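Search course materials Search Advanced search

Wellus College
Department of Early Childhood Studies
Spatial Reasoning in the Preschool Years
Handout for Lecture 2
Instructor: Josefien Dijkstra
Seminars: Ezequiel Figueroa
Revised Aug 27, 2022

1. Scope of the lecture

This handout accompanies the second lecture of the unit on thinking and problem solving. Students are expected to read it before the seminar and to bring it with them. It covers the main ideas of the lecture in the order in which they are presented. It does not replace the assigned chapter.

Spatial reasoning is used here in a broad sense. It includes the ability to notice the shape and size of things, to judge where they are in relation to one another, and to imagine how they would look if they were turned or moved. A child who finds the way back to the coat hooks from the far side of the building is reasoning about space. So is a child who turns a jacket right side out or packs a lunch box so that the lid will close.

2. Terms

Spatial perception: noticing position, direction and distance in what is directly seen or touched.

Mental rotation: imagining an object in a different position from the one in which it is seen.

Spatial language: words for shape (round, corner, flat), size (wide, short), position (under, between, beside) and movement (turn, slide, tip over).

Perspective taking: working out what a place or an object looks like from somewhere else.

These terms overlap, and writers in the field do not all divide them in the same way. For the purposes of written work in this unit, students should use the definitions given above and say so if they depart from them.

3. The general course of development

Infants look longer at some changes in shape and position than at others, which suggests that they are sensitive to such changes well before they can act on them. Once babies can sit without support, both hands are free, and much of what they learn about solid objects comes from turning them over, passing them from hand to hand and putting them in the mouth.

In the second year, children begin to put things into other things with clear purpose. Early attempts are often made by pressing. The child holds the object against the opening in whatever position it happens to be and pushes. Later the child begins to adjust the object after it has met the edge, and later still to turn it on the way, before contact is made. The order of these steps is more regular than the ages at which they are seen, and students should be careful about attaching an exact age to any of them.

Between the third and the fifth birthday, children come to use more words for shape and position, and they begin to sort by one feature while setting another aside. Many will still reject a long thin triangle as "not a real triangle," or call a tilted square a diamond. The lecture treats these answers as evidence of how the child has grouped the shapes met so far. A child who has been shown one kind of triangle has good grounds for thinking that all triangles look that way.

4. Materials commonly found in preschool rooms

Unit blocks, jigsaw puzzles, nesting cups, shape sorters and tangrams each ask something slightly different of the child. Blocks have no single correct arrangement. Puzzles and sorters do, and the material itself shows the child when a piece has been placed wrongly. This second group is sometimes described as self-correcting.

Within the self-correcting group, difficulty depends on several things. Shapes that differ greatly, such as a circle and a star, are easier to tell apart than a pentagon and a hexagon. A round piece may be turned to any angle around its center and will still fit, while a piece with straight sides must be lined up. Solid pieces with some height add the further demand of keeping the piece upright. 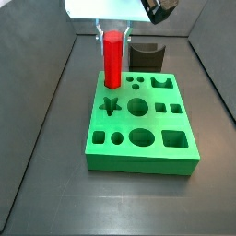 Red pentagonal prism and green shape-sorting tray. 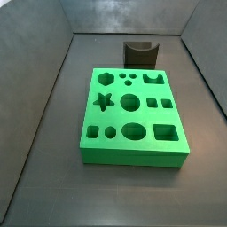

Green foam block. The recess at the back left is hexagonal, with three small round holes to its right.

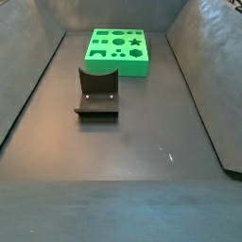
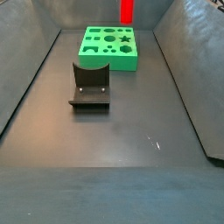

5. The role of adult talk

Children who hear more spatial language tend to use more of it, and those who use more of it tend to do better on spatial tasks. The lecture reviews the evidence for this link and the difficulty of deciding which way it runs. Families differ in many respects besides the words they use, and a child who enjoys puzzles may draw this kind of talk from adults.

In practice, educators are advised to describe what the child is doing in exact and everyday words. "You put the long block across the two short ones" gives the child more to work with than "Good job." Gesture also matters. A hand turned slowly in the air shows rotation in a way that words alone may not.

Help should come after the child has had time to try. Taking the piece and placing it correctly ends the problem for the child - and often ends the child's interest as well. A question about one corner or one side is usually enough.

6. Space beyond the table

Much of the writing on this topic deals with small objects. Students should remember that children also learn about space by moving through it. Climbing frames, obstacle courses and walks around the neighborhood give practice with distance, direction and landmarks. Simple maps may be introduced in the preschool years, provided that the place shown is one the child already knows and that the map is turned to match the room.

7. Reading and preparation

Required: course reader, chapter on space and shape, through the end of page 28.

Optional: the case notes from the Silance and Pesonen classrooms, available at the department office.

Each student should observe one child at play for 15 minutes in an approved placement. Written permission must be on file before the observation takes place. Notes should record what the child did and said, in order, with comments kept in a separate column. Children are to be identified by initial only.

8. Points for seminar discussion

Whether a self-correcting material leaves less for the educator to do, or changes what the educator does.

How a child's drawing of a familiar room might be used alongside direct observation - and what it cannot show.

The place of puzzles and sorters in rooms with mixed ages, where a material may be too easy for one child and too hard for another.

Students who miss the seminar should write to Mr. Figueroa before the next lecture to arrange a make-up task.

Share 2 Comments 0

Contact the department | Copyright Wellus College | Back to top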